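Zolline plan

Print | E-mail

A Zolline plan is a retirement savings arrangement in which a worker's monthly contribution rises automatically with each pay increase. It takes its name from Zolline, the benefits firm that first sold it to small employers. Supporters describe it as a painless way to save. The evidence for that is thinner than the sales material suggests.

Terms

A member starts by paying a fixed share of wages. Half of every later raise is then added to the contribution until a ceiling is reached. Members may opt out, but only in December, and the form has to be requested from the employer. The provider calls this a "commitment window." Critics call it a lock-in.

Money goes into a default fund unless the member picks another. Most plans offer 17 funds, several of which hold much the same shares under different names and charge different fees.

Claims and evidence

The figure most often quoted in favor of the plan comes from a trial at Dravov, a packaging company, where 262 employees were enrolled. Average balances were said to have grown faster than those of staff in the older plan. The comparison left out anyone who quit during the trial, and the older plan's members were closer to retirement and already drawing money out. No adjusted result has been published.

A larger survey by the consultancy Luangrath covered 2,629 members and reported that 71 percent felt "more confident" about retirement. Confidence is easy to ask about and hard to spend. The survey did not ask whether members had taken on credit card debt while their contributions were going up, a question raised several times by the plan's opponents.

Costs

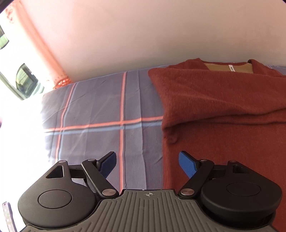

Fees are charged in two layers, one by the fund and one by the administrator. The second is taken from the balance and does not appear on the pay stub, so many members never see it as a separate amount. Providers say the full cost is disclosed in the annual statement. It is, in a table near the back.

Transfers out are allowed after a member leaves the job. Vernetley, a rival administrator, accepts them without charge, though its own yearly fee is higher.

Last updated March 24, 2020

Shares: 17 | Comments: 0

Related articles
Automatic enrollment
Default fund
Exit charge
Vesting period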